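Teaching a Two-Gripper Fold: Recording Sweaters by Hand

I love this method! You don't need an arm on the bench to gather folding data — just two hand-held grippers, a bed and something knitted. Yesenia Chambi and I used it to build the Kedel set, which has 2,239 folds in it, 641 of them knitwear.

Step 1. Lay the garment flat

Put the sweater near the middle of the bed and smooth it with your palms. Bring the fingers in low, so the pads meet the hem before you close them. Knits bulge a little when you press on them, and you want that in the recording. A dark green sweater on a checked bedspread is easy to follow, even with light bouncing off a plastic cover.
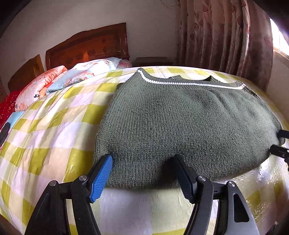 Step 2. Fold, then hold

Make each fold in one slow move and keep the jaws still for a moment at the end. Our policy got much better at letting go once we started doing this (Nuwan Weerakoon spotted it while replaying the Cadwood runs). Record up to 16 folds, then sync both grippers again.

Step 3. Square up the bundle

Work from two sides now. One gripper steadies the near end with a finger on either side, and the other comes in from across the bundle and rests on top. Go gently — thick knit springs back, and the model needs to see how you deal with it. 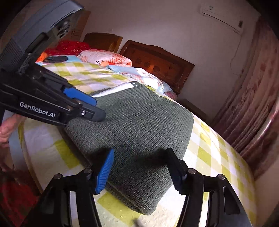
Do I need to record the same sweater more than once?

Four takes per sweater is what we settled on, each with a different starting position. After that, a new garment teaches the policy more than another take does.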